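Home Food Travel Living Archive Subscribe

The Long Soup of Gremance

In Gremance the soup is started before the coffee. By 8 in the morning the beans are already on the fire, and the windows of the lower street are white with steam. The village has 487 inhabitants in winter, and I believe that each of them has an opinion on the smoked paprika.

I came in February, when the road from Plutov is slow and the guesthouse Zinia has only one heated floor. My plan was to learn one recipe. After two days I had five, and they did not agree even on the onion. 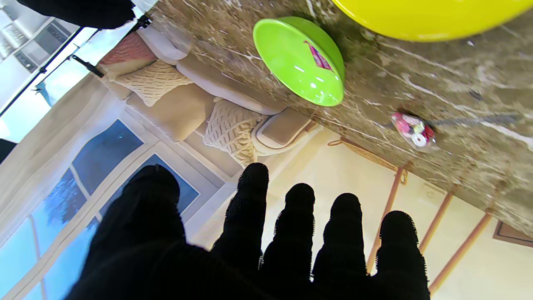

Nahom Tefera finds that the onion is the smallest problem, and that a soup is spoiled much earlier, when the beans are bought too young and cooked without a night in water.

On this point the older cooks are with him. They keep the beans in cloth bags through the autumn, and they speak of a good year as other people speak of wine. The price is modest – a full bag costs 720 at the Monday market – but the best ones are rarely sold to strangers.

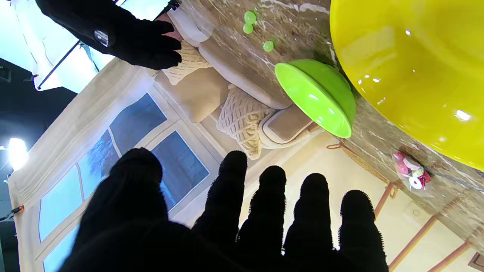
The vinegar comes last, one spoon for each plate, and never into the pot. In the upper houses they add also sour cream, a habit which the lower street considers a weakness. I ate both versions on the same evening and slept very well.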